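The Bell Nobody Rang for Me

4 min read

I have been playing Skuvivton since college, and I still get a little giddy walking into Jiltcombe at night. It's a foggy harbor town with one inn, a terrible fishmonger, and a locked foundry at the top of the hill. Most players sell their ore and leave. I stayed for three weeks (my poor quest log!) because I wanted to know about Lachance.

If you've never met the name, Lachance is the bellfounder the game keeps mentioning and never shows you. She cast the great bell of Stendau in the year 1,550, and the dockhands still swear by her when they drop something heavy.

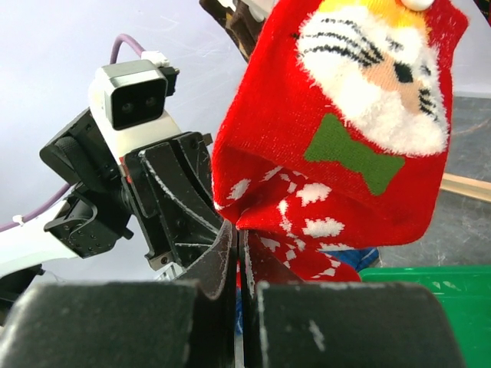
My friend Angelica Magbanua got me hooked on the whole business. She plays a healer, never fights anything if she can help it, and reads every single book on every single shelf. One Monday she messaged me a line from a ledger in the inn's cellar: "Paid to L., 200 silver, for the second bell." Second bell? I had my boots on and a lantern lit before I'd finished my coffee.

So we searched. We tried the chapel, the smugglers' tunnel, and the bottom of the harbor, where I drowned 2 times and lost a very nice hat.
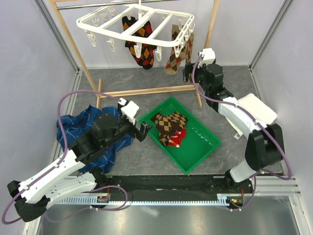

What we found under the foundry

The way in is a coal chute behind the furnace, and you have to crouch to spot it. Down there is a cracked bell, half buried, with her mark on the rim and a weight stamped beside it: 2,019 pounds. Strike it and every dog in Jiltcombe starts howling. No quest pops up, no reward, just the dogs. Angelica has a theory about the tide tables, and we're going back down on the next full moon with rope.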